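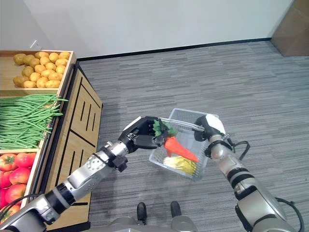 Trucos para grabar demostraciones de compra con un robot de dos brazos

Por Bouchra Slaoui, taller Tranon

En el proyecto Flikgate enseñamos a un robot a hacer la compra a partir de demostraciones, y llevamos ya 3584 grabadas. ¡Qué gusto da verlo funcionar! De paso hemos aprendido unas cuantas cosas de montaje que le servirán a cualquiera que trabaje con esto.

Empezad por la verdura de juguete. Las piezas alargadas, como la zanahoria, se agarran por las hojas y entran en la cesta en diagonal – si se sujetan por la mitad, los dedos chocan con el borde.

Las cestas, de rejilla. Un brazo sostiene el borde y el otro deposita. Probamos a inclinar un poco la cesta hacia la mano que suelta y los fallos de colocación bajaron de 121 a 5 en tandas iguales. ¡Nos quedamos encantados! El mismo ajuste lo repitió El Fassi con su equipo y le salió muy parecido.

Para el asa, paciencia. Las de alambre fino son lo más difícil de todo el ejercicio, así que conviene grabarlas aparte, con la cesta apoyada en una mesa.

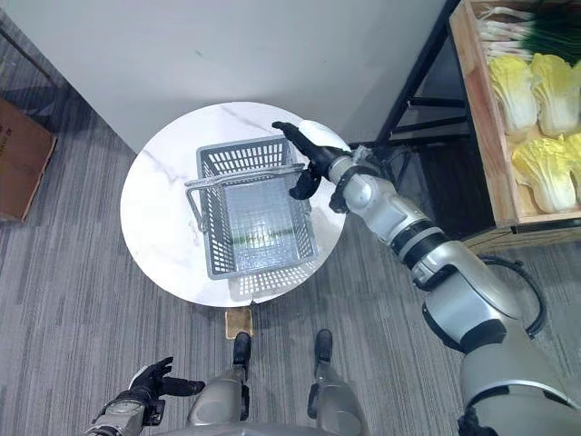
Cerrad los dedos despacio y esperad 2 segundos antes de levantar. Esa pausa le viene de maravilla al modelo, que aprende dónde termina el agarre y dónde empieza el movimiento. Sin ella, en nuestras pruebas arrancaba a subir con la mano a medio cerrar.

Más cosillas del taller:

Cambiad de sitio las verduras entre una demostración y otra, aunque dé pereza.
Pasad un paño seco por los dedos al acabar cada tanda.
Anotad los intentos fallidos y guardadlos. Con el método Dekness los usamos como contraejemplos y se aprovechan muchísimo.
El cable de la muñeca, con holgura suficiente para girarla del todo.

En junio repetimos las pruebas con cestas de otra forma y la inclinación siguió ayudando, aunque menos. Seguimos probando con las más hondas – si alguien tiene medidas propias, ¡que nos las mande!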